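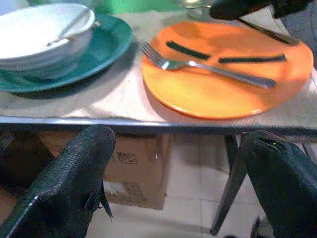 Skadley Court Outcomes

Summary

A table of magistrates' court results for theft from shops, taken from the printed court lists and the weekly results column of a local paper. One row is one charge, so a defendant sentenced for several thefts at the same hearing has several rows.

Compiled by Wilma Wuyts. Coding checked by Maarten Van der Linden.

Contents

outcomes.csv: 79 charges, 63 hearings
codes.csv: lookup table for outcome and plea
notes.txt: coding decisions, in the order they were made

Fields

charge_id: integer, unique
hearing_id: integer, shared by charges heard together
court: Skadley or Furnow
plea: G, NG or blank
goods: food, alcohol, clothing, household, other
value: stated value of goods, blank if not reported
outcome: see codes.csv
prior_order: Y if the offense was committed during a suspended sentence or community order
costs: amount ordered, 0 if none

Coding notes

Where goods of more than one type were taken, the type named first in the report is used. Attempted theft is coded the same as theft. Compensation is not included in costs. A deferred sentence is coded DEF and is not updated when the defendant returns to court.

Names, addresses and ages have been removed. Store names were replaced with a type (supermarket, pharmacy, other) in notes.txt and dropped from the table.

Known problems

6 rows have no plea. Furnow results for November are missing.
The prior_order field depends on the reporter mentioning it, and N should be read as "not reported."
Values over 80 are more often reported than small ones, so the mean of the value field is too high.

Version 2 corrects the hearing_id values for the Saturday sittings. Files made with version 1 should be rebuilt.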